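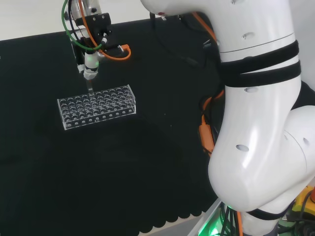

Teaching a robot arm to find the holes in a rack: notes for student teams

Most teams who sign up for the pipetting task want to start with liquid. They have watched a promotional clip, they have a pipette on an arm, and they would like to see something blue go into something clear. Our club did the same in its first year and spent February wiping tables. These are the notes I now hand to new members. They assume you have an arm, a pipette mounted on it and a rack, and that you can already move the arm from a script.

I should say at the start that I don't think a student team needs machine vision for this. Jolien Coppens disagrees and has written her own page. Try hers if mine bores you.

What you need

An arm with the pipette on a bracket. A clear acrylic tube rack, with no tubes in it. A dark cloth for the table. Hook-and-loop straps. A notebook, on paper. The emergency stop within reach of a person who is watching the arm and doing nothing else.

Step 1. Lay the cloth

Clear acrylic on a pale table is very hard to see. On black cloth the edges show up as thin white lines and you can judge where the rack is. Ours is a tablecloth with a scalloped edge and it does the job as well as anything from a lab catalogue. Pull it flat under the rack. A fold there will tilt the rack enough to spoil the far end of every row, and you'll blame the software for it.

Step 2. Tie up the cables before you switch on

Strap anything that runs along the arm, then move every joint by hand or at the slowest speed through the whole range you plan to use. Leave slack at the elbow and at the tool. The Lokholm guide says to leave a hand's width of slack. I have no idea whose hand. Leave enough for a loop, and check that the loop can't reach the rack or catch on a second arm if you share the table.

Step 3. Fit a tip and set the tool point

Fit a fresh tip. Tell the controller where the end of the tip is, and not where the bracket ends. Maarten Verstraete keeps a spreadsheet of offsets for this and swears by it. I've seen the spreadsheet be wrong. Touch the tip very gently to a pencil mark from several directions instead, and correct until it stays on the mark. Tips don't all sit at the same height, so do a quick check again whenever you change one.

Step 4. Teach three corners

Bring the tip down over a corner hole and stop above the plate. Look from the front, then walk round and look from the side. One view will fool you every time with clear plastic, as you can't easily tell the top plate from whatever is under it. When both views agree, save the position. Do the same at two more corners.

Let the script work out the remaining holes. Send the tip to the fourth corner, which you haven't taught, and see how far off it is. If it misses, the rack has moved or one of your three was sloppy. Teach them again. Please don't add a "small correction" in the code – Brodie Henare did this last year and we were still finding his corrections in the summer.

Step 5. Dry runs

Go to each hole, hover, go down a little, come up. Slow speed. Start with the back row, where it's hardest to see, so you meet the trouble early. Write down every touch on the plate, including the ones you think don't count.

Our rule is 100 dry moves without a touch before anyone opens a bottle. Jelle Declercq thinks 200 is safer, and his team at Jisten did lose a competition run at move 343, so he may have a point. I still think 100 is fine if you do them properly and with someone watching.

Step 6. Move the rack and do it again

Lift the rack, put it back where you think it was, and repeat the fourth corner check. This is the step teams skip. Judges at the Ivilow round will move your rack, and they won't put it back carefully.

If it goes wrong

Tip bends at the plate: height is off, go back to Step 3.
One row good, the next bad: look for a fold in the cloth.
Everything off by the same amount: the rack slid.
Fine in the morning, off by 3 pm: check that the bracket fasteners are tight before you start on theories about temperature.

Water comes in the next set of notes, which Ifigeneia Tsolakis is writing.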